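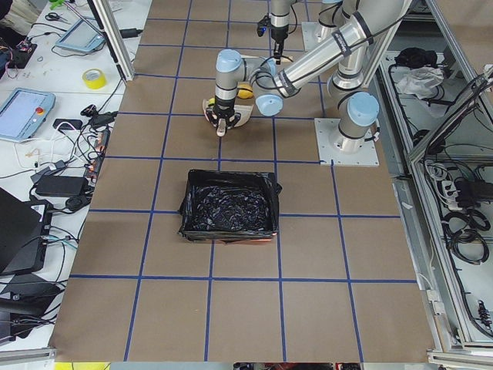

Como tirar fita azul de pintor de cima de papel kraft sem rasgar tudo?

Oi, gente! Preciso de uma ajuda de quem entende de forrar mesa, porque já gastei mais papel do que queria admitir. Tenho uma mesa grande de trabalho em casa, onde faço triagem de pecinhas, colagem, embrulho, um pouco de tudo, e resolvi cobrir o tampo com papel kraft marrom e dividir em quadrados com fita azul de pintor, umas tiras no comprimento e outras atravessadas, igual à mesa da foto, com aquele recipiente preto forrado com saco plástico bem no meio da grade para jogar as sobras. Adorei o jeito de trabalhar assim! Cada coisa no seu quadrado, o lixo sempre à mão, e quando o papel suja é só trocar. Quer dizer, era para ser só trocar. O meu problema é que toda vez que quero mudar o tamanho dos quadrados a fita sai levando uma camada do papel junto, fica aquele felpudo horroroso, e aí a cola e a poeira grudam justamente ali.

Já tentei puxar devagar, já tentei puxar rápido, já tentei com secador de cabelo (melhorou um pouquinho, mas o papel ondulou). A fita é da Vollari, a azul de 40 mm, e o papel é um rolo da Wirton que comprei em outubro e que ainda deve durar bastante. Será que é a fita que é forte demais? Ou o papel que é fraco? E outra coisa, já que estou aqui: meu saco de lixo vive escorregando para dentro do recipiente. Dobro a borda para fora, fica lindo, jogo duas coisas e ele desce. Alguém resolveu isso sem usar elástico? O elástico que tenho sempre arrebenta, e quando não arrebenta voa longe.

Minha mesa tem 106 cm de largura, se ajudar em alguma coisa.

Obrigada desde já, e desculpem o textão!

mesa_da_lu
3 Jan 2019

papel_e_cola

Oi! Eu uso kraft na mesa há anos e vou te falar o que funciona aqui em casa. Primeiro, fita de pintor foi feita para parede e rodapé, superfície firme e já pintada. No papel cru a cola entra na fibra e, quanto mais tempo fica, pior. Se você deixa a grade montada uma semana, já era, vai arrancar mesmo, e isso acontece com qualquer marca que eu já comprei (nunca usei essa Vollari, então dela não posso falar).

O que eu faço é tirar um pouco da força da fita antes de colar. Corto a tira, encosto o lado da cola numa camiseta velha de algodão, solto, e só depois ponho no papel. Pega um fiapinho de nada e já fica bem mais mansa. Não passa a unha por cima nem aperta com régua! Só alisa com a mão. Na hora de tirar, dobra a ponta para trás e puxa bem rente à mesa, quase deitada em cima dela mesma, sem levantar para o alto. Levantar é o que mais arranca, pelo menos comigo.

Repara também que o kraft costuma ter um lado mais liso e outro mais áspero. Passa a mão nos dois. O liso tem que ficar para cima, e tem muita gente que desenrola do jeito que vem e acaba colando a fita no lado felpudo. Eu mesma fiz isso por um bom tempo, kkkk.

Agora, se você muda a grade toda hora, acho que vale mais a pena riscar com lápis e régua e deixar a fita só nas beiradas, para prender o papel na mesa. Perde um pouco da graça, concordo. A fita azul a gente enxerga de longe, o lápis some assim que o papel começa a sujar. Um meio-termo que usei bastante foi marcar só os cruzamentos, com uns pedacinhos de fita em forma de cruz. Dá para ver os quadrados direitinho e na hora de desmontar tem muito menos para arrancar.

Sobre o secador: ondula porque o papel está preso e esquenta de um lado só. Se for insistir, usa morno e de longe.

zeca.oficina

compra papel mais grosso. o fino rasga mesmo, não tem jeito. eu ponho o de embalagem pesado e troco de 8 em 8 semanas, nem tento aproveitar

bancada_azul

Vou responder a parte do saco, que dessa eu entendo! Sofri com a mesma coisa num balde pequeno que fica em cima da minha bancada de costura, cheio de linha e retalho.

O que acontece quase sempre é que sobra ar preso entre o saco e o fundo. Você joga alguma coisa, o saco afunda de repente e puxa a borda junto. Então, antes de dobrar, enfia a mão lá dentro e empurra o plástico até encostar no fundo e nos cantos, principalmente se o recipiente for quadrado. Fica amassado mesmo, todo enrugado, não liga para isso. Só depois você dobra para fora, e dobra com vontade, uns bons dedos de plástico para baixo do lado de fora. Se sobra pouca borda, o saco é pequeno para o seu recipiente e aí não há dobra que segure.

Sem elástico, tem duas saídas. Uma é dar um nozinho no excesso do plástico num dos cantos, do lado de fora, até a boca ficar justa. A outra é usar a sua própria fita azul: um pedacinho de cada lado, pegando metade no plástico dobrado e metade no recipiente. No plástico ela solta numa boa e não deixa cola (no meu, pelo menos, nunca deixou). Prendedor de roupa também serve, mas atrapalha quando você está varrendo os restinhos com a mão para dentro.

Outra coisa: se o seu recipiente for levinho, cola embaixo aqueles feltros de pé de cadeira ou põe um peso no fundo, por baixo do saco. Eu pus um azulejo velho. Antes disso, cada vez que eu puxava o balde para perto ele vinha arrastando e enrugava o papel inteiro.

E sobre a fita, testei essa dica da camiseta que a colega deu aí em cima e funciona, só não exagera no fiapo, senão ela começa a levantar nas pontas e gruda na manga da blusa. Depois conta para a gente se deu certo!

mesa_da_lu

Gente, acabei de passar a mão no papel e adivinhem? Estava usando o lado áspero para cima esse tempo todo!!! Vou virar o rolo e refazer a grade com o truque da camiseta. O saco já está com fita nos lados e até agora não desceu. Zeca, o grosso vai ter que esperar esse rolo acabar.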